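About Stusgate Records

Who we are

Stusgate is a small record label and mail-order shop with a rehearsal room at the back, and we have been putting out music we love for longer than any of us expected to. We look after dance music for the most part, the slow, percussive, late-evening sort, along with a fair bit of dub, some jazz when it wanders our way, and one album of harmonium pieces which still sells a few copies every winter (thank you, whoever you are).

The label was started by Bergþóra Sveinbjörnsson, who had been playing records at other people's parties for years and had grown tired of being asked where a tune could be bought and having to say that it couldn't. A friend had given her a home-made disc by a duo called Driltevberg, four long tracks with no titles, and she played it so often that the edges wore pale. In the end she wrote to them and asked if she could press it properly. They said yes, provided they never had to be photographed, and that was our first release. We made 400 copies, posted every one of them ourselves, and then had to work out what to do next.
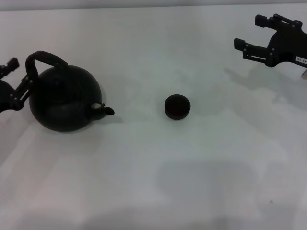 What we did next was make a lot of mistakes, most of them to do with postage. Our second record went out in sleeves that were slightly too small, and the third had its sides labelled the wrong way round, so that if you own one and have always thought the opening was rather sudden, you may like to turn it over. People were very kind about it all. Several of those early customers still order from us now, and a couple of them have ended up on the label themselves, which pleases us more than we can easily say!

The music

We now have 27 releases in the catalogue. Driltevberg have made three more albums with us and have still not been photographed. Briem, who joined us after sending in a cassette with a very polite letter, makes long and patient pieces built from hand drums and an old electric organ, and her second album, Sturnidov, is the one most people have heard of if they have heard of us at all. The first pressing was 869 copies, an odd number that came about when the plant ran short and asked if we minded. We didn't mind, and later on we pressed it again, so that there are 4,000 out in the world altogether.

We don't have a house style as such, although people tell us they can spot one of our records from the first minute or so. If there is a thread, it may be that we like tracks to have time to settle. Bergþóra listens to everything at home first, in the evening, doing something else, and if she finds she has stopped doing the something else then we usually get in touch with the artist the next morning. It is a slow way to choose records and it does mean that we only put out a handful each year.

How we work with artists

Our agreements are short and written in plain words. Costs come out first, and after that the money is split down the middle, with a statement sent to each artist twice a year. Artists keep the rights to their own recordings, and if somebody wants to move to a bigger label we shake hands and wish them well – it has happened twice, and both of them still come to the Christmas do.
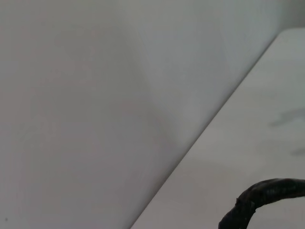
We mix in the back room where we can, and send out for mastering and pressing. The room has a decent pair of speakers, a less decent piano and plenty of rugs, and when none of our own artists need it we let it out by the evening to local bands. Younger groups pay half. Do ask about the drum kit before you come, as it sometimes goes travelling with its owner.

Sending us your music

Please do! We listen to everything, though it can take us a couple of months to reply and February is always slow while we do the accounts. Links are best, three or four tracks at most, with a line or two about yourself. You needn't write a biography or tell us who you sound like. If we can't take a record on, we will try to suggest someone who might.

Visiting the shop

The counter is open on Saturday from ten until four, and you are welcome to come and listen before you buy. We keep a shelf of second-hand records by the door, mostly soul and reggae with some surprises, and there is a box of slightly creased sleeves at reduced prices. For anything else, orders and repairs to orders included, use the contact page and one of us will write back.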